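Fonberg Workshop Notes: Tips from the Open Day

Home > Workshop > Storage and Small Parts

Posted Oct 26, 2020 by Maximiliano Herrero

The robotics lab at Fonberg held its open day this month. I went for the two-arm demonstration and came back with four pages of notes, most of which apply to an ordinary bench. They are sorted below by job. Prices are left out.

Cable routing on anything that moves

Leave slack at every joint. The technician on duty, Noelia Sotomayor, bends the joint to its full travel in both directions before she ties anything down. Tie on the straight section and never on the joint itself. The same applies to a swing-arm lamp, a drill press light or the hose on a shop vacuum boom.

Use hook-and-loop ties while you are still making changes. Plastic zip ties go on last. Cut the tail flush with side cutters, as a tail cut with scissors leaves an edge that will open a knuckle.

Rails and extrusion

Aluminum extrusion is sold by length with slots down each face. Buy a few more slot nuts than the plan calls for. Slide them in before the corners are closed up, or use the drop-in type.

Tighten brackets in two passes. First pass snug, check for square across both diagonals, second pass firm. On a frame with 80 screws this takes an afternoon. Put a paint mark across each screw head and bracket when it is done. A broken line means the screw has turned.

Vacuum the slots before mounting anything. Chips under a bracket will hold it off the rail.

Lining a work surface

Sotomayor's crew changes floor coverings often. Anything removable will do at home: vinyl offcuts, a bath mat, leftover wallpaper on a backing board. Cut the board 1/8 inch undersize on each side so it lifts out without prying.

A smooth surface is easy to wipe, but a small part will skate on it. Pile holds a part where it lands and hides it just as well. Do not open a watch, a lock or a carburetor over a rug. For general sorting, a smooth board with a strip of non-slip liner along the front edge is a fair compromise.

Picking up flat tins

Lidded tins are the standard container for drill bits, fuses and picture hooks. They are awkward to lift with gloves on. Grip across the short side, near the middle of the length. Gripping the ends puts a load on the lid, and a loose lid will come away in the hand.

Wide, soft contact is better than hard, narrow contact on thin metal. For a homemade clamp or reacher, glue closed-cell foam to the jaws and let it cure overnight with the jaws open. Replace the foam when it stays dented.

If the tin lies at an angle, turn the wrist to match it before closing. Squeezing first and straightening later scrapes the print off the sides.

The same printed tin, on two different floors:

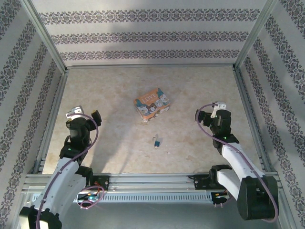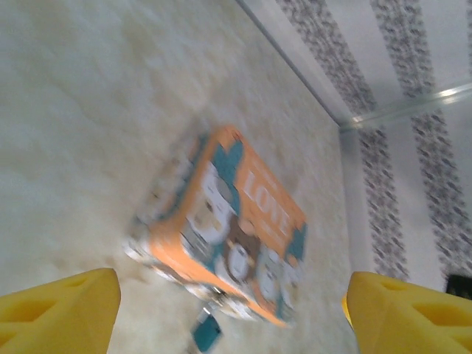 Keeping a log

The lab writes down each attempt, good or bad, in a bound notebook. The one on the table was at entry 159. For a home shop, a line per job is enough: date, tool, setting, result. I have 142 lines on my table saw, and the blade height column is the only one I consult regularly.

Number the pages before you start. Pencil survives oil better than gel ink.

Labels

Label the side of a tin and the lid. Lids get swapped. Masking tape dries out in a hot garage by the second summer, so use cloth tape and a paint marker.

Next open day is in April. Closed shoes required, no bags on the benches.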